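Dotel Hutch Desk
Home > Office > Desks with Hutch

Sold by Sturivance Used & New Office
Item 1270
Condition: new and second-hand, see below
Review and listing text by Muireann Scanlon

I have sold desks long enough to distrust the word "workstation." It usually means a table with a shelf on it and a higher price. The Dotel is a table with a shelf on it too, but it is a decent table, so I agreed to stock it and to write up what I think of it. The maker's own leaflet is available at the counter if you want to read about inspiration and flow.

What you are buying

A wooden desk with a hutch at the back, a light honey finish on the top, and a slim keyboard tray under the front edge. The corners at the front are rounded. A thin inset line runs along near the front of the top, and customers ask me whether it does anything. It does not. It is decoration, and it collects crumbs if you eat lunch there.

The tray is the part I was most ready to dislike. Most trays I see are an afterthought, hung too low, and people bang their knees for a month and then take them off. On the Dotel it is shallow. A compact keyboard goes in with no trouble. A big one with a number pad and a wrist rest will be a squeeze, and if yours is like that you will end up typing on the desktop as you did before. Try it with your own keyboard. Bring it in, we don't mind.

Claims I checked

"Supports any monitor." The maker says up to 266 pounds spread across the top. I did not test that and I doubt anyone else here will. An ordinary monitor on its own stand is no problem. The real question is height. The hutch decides how tall a screen you can have, and a stand set to its highest position may meet the shelf. Measure from the bottom of your stand to the top of your screen before you order, then measure the gap on our floor model. I have had two desks come back over this and both customers told me they had guessed.

"Integrated cable management." This means a hole. It is a perfectly good hole and I would sooner have it than not, but the leaflet gives it a paragraph. The cables go down through it and after that they are your business. There is no basket underneath, no channel along the back and no clips in the box. Whatever you plug in will hang to the floor unless you do something about it. If you care, buy a stick-on tray and a bag of hook-and-loop ties. We sell both. So does every hardware store, probably for less.

"Heirloom finish." It is a nice finish. The grain shows, it wipes clean, and a hot mug will mark it like any other. Leonora Rivera, who runs our repair bench, put a coaster and a bare mug side by side on an offcut and left them there one afternoon in July. The bare mug left a ring. She got most of it out with furniture polish and some patience.

"Assembles in minutes." Seven, according to the leaflet. It took Leonora and me a good deal longer, and we put desks together for a living. The legs are easy. The hutch is a two-person job – one to hold the upright, one to find the bolt – and the instructions show it being done by a smiling man on his own.

How it compares

We also carry the Otik and the Dumlao. The Otik is cheaper and has no hutch, and if you only want somewhere to put a screen and a mouse I would point you to that one first. The Dumlao has drawers, which the Dotel lacks, and it is heavy enough that you should decide where it goes before you let go of it. The Dotel sits between them. I would buy it for the hutch or I would not buy it at all.

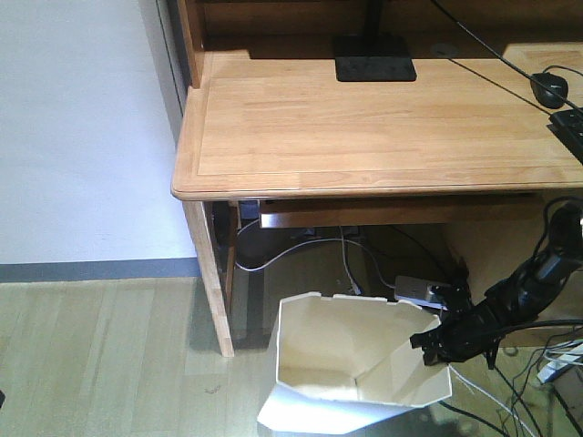

Second-hand stock is a different matter, and in my opinion the better deal. We get these back from offices that are moving or closing, and the tops hold up well. What goes first is the tray. Pull it all the way out and push it back a few times before you pay. If it drags on one side, ask us to look at the runner while you are in the store. Look also at the bottoms of the legs. Desks that have been dragged across a floor show it there, and a chewed leg will wobble on anything but carpet. We mark down for both, but only if somebody spots it, and I would be glad for that to be you.

One more thing about living with it. A desk with a back panel wants to go against a wall, and once it is there you will not want to move it. Put your power strip where you can reach it with the desk in place. Crawling under to reset a router gets old quickly. I would also leave a little room behind for the plugs, especially if your wall has a baseboard that sticks out. The desk legs will meet the baseboard before the hutch meets the wall in any case, so you may find you have the gap whether you wanted it or not.

The hutch throws a shadow on the back of the top. The leaflet calls this "cozy." If you read paper at your desk, plan on a small lamp.

Details

Model: Dotel Hutch Desk
Finish: light wood, honey tone
Keyboard tray: yes, under front edge
Drawers: none
Cable opening: one, in the top
Maker's stated load: up to 266 lb
In the box: bolts, hex key, leaflet
Not in the box: cable clips, felt pads, a second person

Delivery and returns

Local delivery is to the ground floor. Stairs are extra, and please tell us about them when you book. New desks can be returned unassembled. Assembled ones we take back at our discretion, which means I come and look at it. Second-hand desks are sold as seen, so come and see them. The floor model stays up until closing at 6 p.m.

Questions about sizes: ask for Muireann. Questions about repairs and replacement runners: ask for Leonora, mornings only.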